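Got a shoebox of service papers from a relative and no idea where to start? Great - you're in for a fun weekend! I sorted my grandfather's this way, all 161 sheets of it.

## 1. Sort by unit first

Dates on military papers can be a mess (signed in one month, stamped in another), so go by unit. Look for a battalion or company name in the top corner and make one pile for each.

## 2. Decode the abbreviations

Write every short form on a card, then check it against a glossary from the same period. Sepehr Fallahi helped me crack "Tanard Det." - a depot detachment, and I'd been reading it as a surname!

## 3. Build a timeline

One line per posting: place, unit, arrival, departure. Leave gaps blank and keep going.
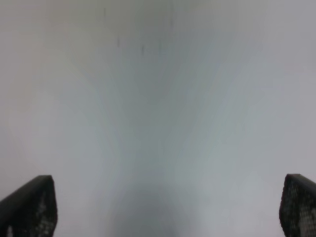 ## 4. Request the missing pages

Send the archive your timeline with the service number at the top. Mine took until December, and it was so worth it!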